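Open day walk-round checklist, kitchen table demo, Plomenov hall
Filled in by: Lensa Demissie
Walked with: Gerrit Bosman (host), Mylene Rivera (our side)
Month: September

My notes are under each item. Sorry for the length, I type the way I talk!

1. Visitor line taped on the floor — OK
Gerrit had it down before we got there. It's 1180 mm from the table edge, which felt generous until a kid leaned over it with a juice box. I'd keep it where it is and add a second strip for strollers.

2. Table contents match the posted sheet — OK
The sheet says mugs, plates, dish rack, corn in a basket, toaster oven. I checked it off with Mylene reading aloud (she does voices).
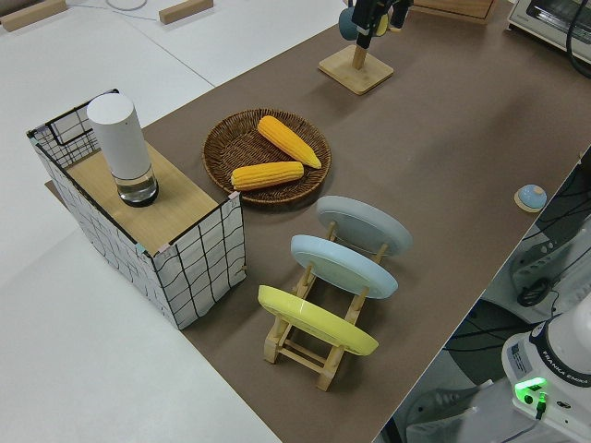

The sheet itself was taped up too high, though. Anyone under five feet is going to miss it, so please drop it to the middle of the door.

3. Emergency stop reachable by the host — OK, with comment
Gerrit keeps it clipped to his belt and he can get to it in a second. My worry is lunch. When he hands over to Stepan Dmytriv the stop has to go with the job, and I'd like that written on the Jurko handover card.

4. Cables clear of the walkway — FIX
One extension cord by the coffee urn needs a cover. Everything on the visitor side of the demo was fine by me. 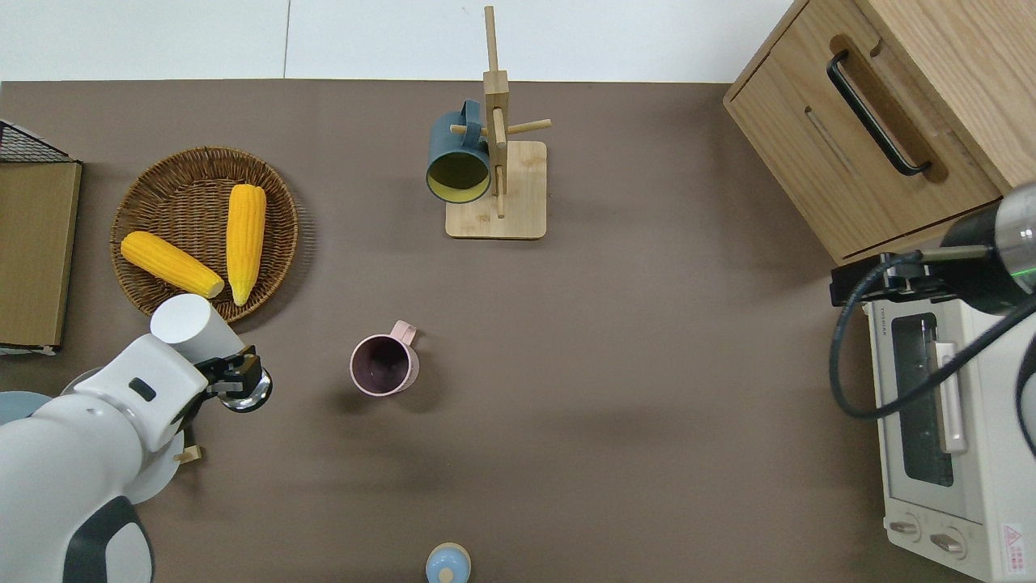

Item 4: work table from above, cable at the toaster oven.

5. Nothing breakable near the front row — OK, with comment
I asked for the mugs and plates to stay well back on the table during the talk, and Gerrit was fine with that. Spare dishes go in the Lumbao crate and the lid stays shut.

6. Host explains each move before it starts — FIX

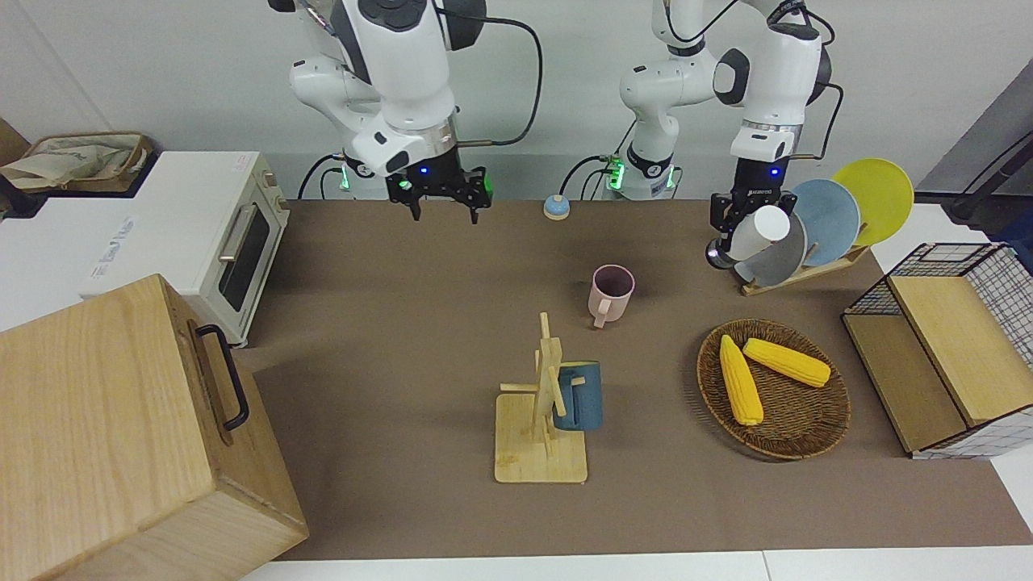
Talking and running the demo at once is hard, I get it! Gerrit is great with a crowd but he gets going on a story and the arms get ahead of him. There was a white cup tipped on its side in the left gripper, open end toward the dish rack, and that's a perfect spot to say what comes next. Two people in the back asked me instead. Rowena Dimaculangan did this job at the Drodovstead open day and I'd love to have her narrate.

7. Group size — OK
Limit is 6 at the line and the rest on the benches. Worked fine at the 10 a.m. slot, got a little squishy after that.

8. Grip shown at slow speed first — OK
This was my favorite part, and the mug stand is what people will want to film.
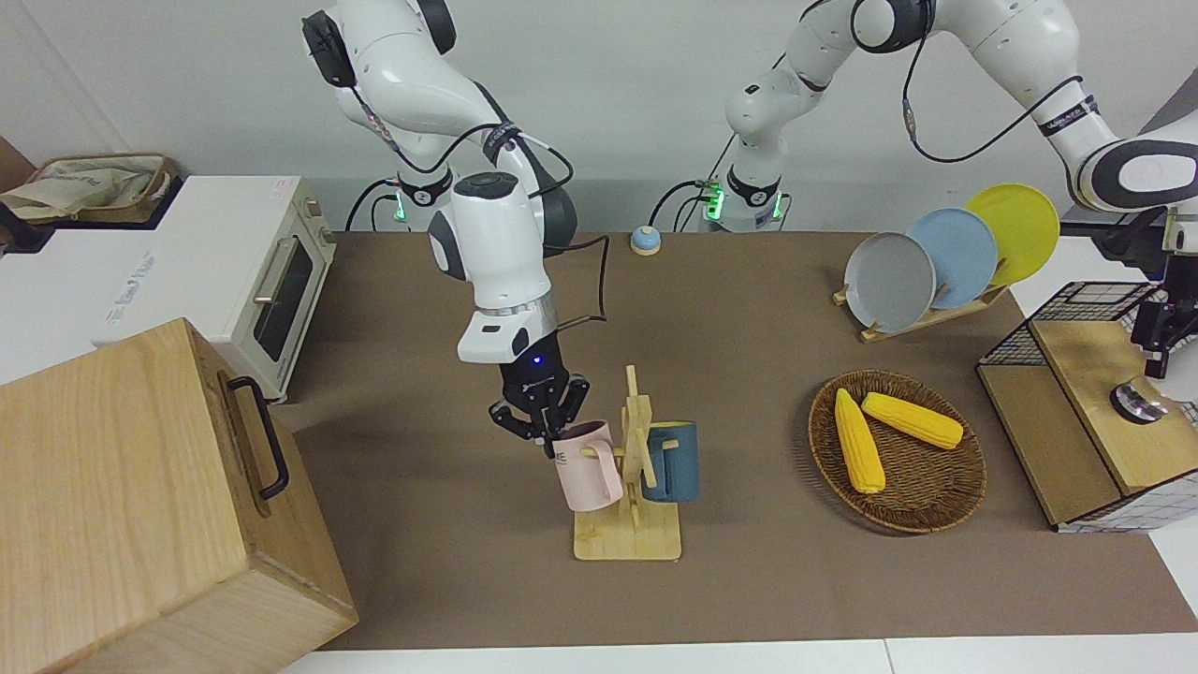 Phones are allowed, but no arms over the line to get a better angle. I'd say it at the start and again at the halfway point.

9. Exit route and first aid kit — OK
Side door opens outward, kit is on the wall next to it. Gloves are running low.

Still open: cord cover, lower sheet, handover card, narrator. Mylene has the first two, and I'll call Rowena tonight.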